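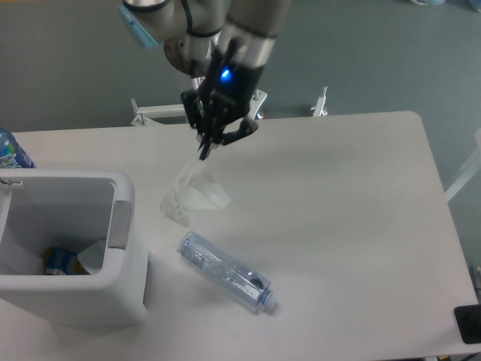 Jasmina Jurić objected, on reading a draft of this section, that a thin plastic bag is a poor test of a gripper, because any two fingers that close on it will hold it and the result says more about the bag than about the hardware. We take the objection seriously. It is partly right, and it is the reason we report approach and release separately from the grasp itself.

Figure 3. Two-finger gripper holding a translucent plastic bag by its top edge. A clear bottle with a light blue cap lies on the table; the bin stands at left.

4.2 Thin film and rigid litter

The claim under examination is one we have met in several product sheets and at least two workshop papers: that a controller with force feedback at the fingers handles soft waste better than one that closes to a preset width. The Trenar controller uses feedback. The Gevico controller, which we treat as the baseline, closes to a width set beforehand and stops. Both drove the same arm and the same black two-finger gripper, with the same fingertips, so that whatever difference appeared could not be blamed on the hand.

We ran 1000 trials, 500 with each controller. Objects were bags and empty bottles, placed by hand on a white table next to an open bin. Placement was not randomized by machine. Lumturie Grgić laid out the objects for both conditions and knew which controller was running, a weakness we did not correct in time. Readers who discount the smaller effects below on that ground will get no argument from us.

A trial counted as a success if the object left the table, stayed in the fingers during the transfer, and ended in the bin. Bags that draped over the rim were scored as failures even when a gentle push would have sent them in. The earlier Trajkovski protocol scored these as successes, and our numbers should not be set beside results obtained that way.

Bags accounted for 242 of the Trenar trials and the same number of the Gevico trials. We expected the feedback controller to do well on them and were prepared to say so. What we saw was mostly a tie at the moment of grasp. A crumpled bag offers so many folds that fingers coming straight down catch one of them under either scheme. Force readings on film this thin were close to the noise floor of the sensor, and in many logs the Trenar controller simply closed until its own travel limit ended the motion. At that point it is a width controller with extra steps.

Differences showed up at release. Film clung to one fingertip after opening, more often in dry weather, and neither controller had any means of noticing. We tried a 2 second pause with the fingers open before retreat. It helped a little with both, and we would not build a recommendation on it.

Bottles were a fairer test of the feedback claim. A thin-walled bottle lying on its side gives way when squeezed, and the preset width had to be chosen with care. Set too narrow, it dented the wall; set too wide, the bottle rolled. The Trenar controller needed no such setting and was less trouble for the operator. Whether it was more reliable once the baseline had been tuned is less clear. The gap we measured in July had shrunk by September, after we retuned the Gevico width, and we suspect that much of what is reported elsewhere as a benefit of feedback is the cost of a badly tuned competitor.

We did not test full bottles, wet film, or objects stacked on one another. The Jellholm object set includes all three, and a comparison that left them out should not be read as a verdict on sorting in general. Nor can we say how much the camera contributed. Grasp points came from the same detector in both conditions, and when it placed the point beyond the edge of a bag, no closing strategy could recover. Those trials remain in the totals.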